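Jueves, noche

Segunda sesión de mezcla del miniálbum de Kiani en Groseck. Quedan cerradas la pista de apertura y la balada. El tema principal sigue abierto: el estribillo pierde cuerpo al sumar los coros, y la causa está en la alineación, no en la ecualización como anoté ayer. Las tomas dobladas llegaron de Grurnthorpe con un desfase de 2604 muestras respecto a la guía. Corregido a mano, frase por frase. El ajuste automático desplazaba las consonantes y dejaba las eses duplicadas.

Resonancia en la voz principal a 503 Hz, sobre todo en las notas largas del puente. Filtro estrecho, dos decibelios de atenuación, automatizado para que actúe solo en esos compases. En la estrofa no hace falta y le quita calor.

Dagný Hallgrímsson escuchó la mezcla a media tarde y pidió la caja más seca. Reduje la cola de la reverberación y subí el ataque – ahora entra bien con el bajo, aunque en los monitores pequeños queda algo dura. Mañana compruebo con auriculares antes de tocar nada más. También pidió una versión sin rap para la radio. Hay que rehacer la transición, porque el corte directo deja un hueco armónico de dos compases.

Nornico quiere los másteres en junio, con las versiones instrumentales aparte. El plazo es justo si no cambian otra vez el orden de las pistas. He guardado la sesión con nombre nuevo y copia en el disco externo.

Pendiente para mañana: exportar los coros por grupos, revisar el fundido final y pasar a limpio las notas de la balada. Antes, despejar la mesa de madera clara. La papelera de malla está encima, con la bolsa blanca sujeta por la goma azul, y necesito ese lado para el teclado y la libreta. Los cables los paso por el agujero redondo del tablero.
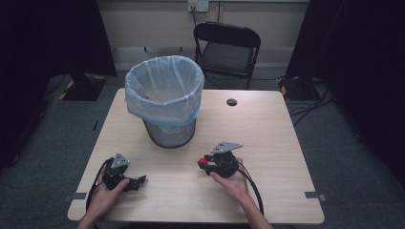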